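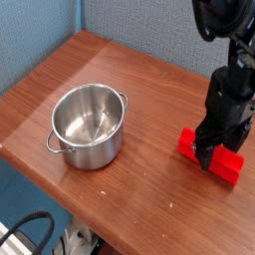 **Figure 3.** Open stainless steel pot on a wooden tabletop.

### 4.2 Sponsorship and what farmers got for it

Growers' groups have long bought space at public events on the theory that a person who has shaken hands with a costumed vegetable will think kindly of those who grow it. The theory is popular and seldom tested, partly because testing it costs money that could be spent on a second costume. We looked at one case in some detail: the three-season sponsorship of the Pandthorpe county fair by the Skemel Sorghum Growers, a dues-paying group of 151 farms.

The group paid for a tent, a banner over the tractor pull, and free samples of popped sorghum. Its stated aim was to "raise the profile of sorghum among families." What a raised profile would look like was left open in the planning papers, an arrangement that made the program very hard to fail.

We surveyed 755 fairgoers at the exit gate between noon and closing time. Nearly 42 percent remembered that a crop had sponsored the tractor pull. Asked which crop, most of these said corn. A smaller group said wheat, and several named the local bank. Only 36 respondents, from the whole sample, both named sorghum and said they had eaten some that day. We note that the popped samples were handed out in plain paper bags, and that many people who took one believed it to be undersized popcorn and said so with some feeling.

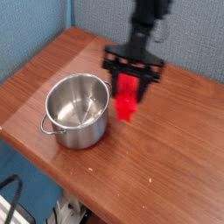
Results were better among people who stayed for the cooking talk in the side tent. Attendance was modest and leaned toward those looking for shade, but visitors who sat through the full talk could usually name the grain and at least one thing to do with it. The talk cost less than the banner. When we shared this finding with the group's board, it was received politely, and the banner was renewed in February.

Members' own views were harder to sort. In mailed replies, growers with larger acreage tended to call the sponsorship money well spent, while growers with smaller acreage tended to ask how much it had been. The two groups agreed on the tractor pull, which both had enjoyed. It may be that the main audience for crop promotion is the people who pay for it, and that a banner seen by one's neighbors has a value our exit survey was not built to catch.

The Koutsoukos trial, run the following season at the Zusar grain depot, dropped signage altogether and put the full budget into recipe cards and talks. Its methods differ from ours in several ways, most plainly in that visitors to a grain depot already know what grain is. We take up the comparison in Section 4.3.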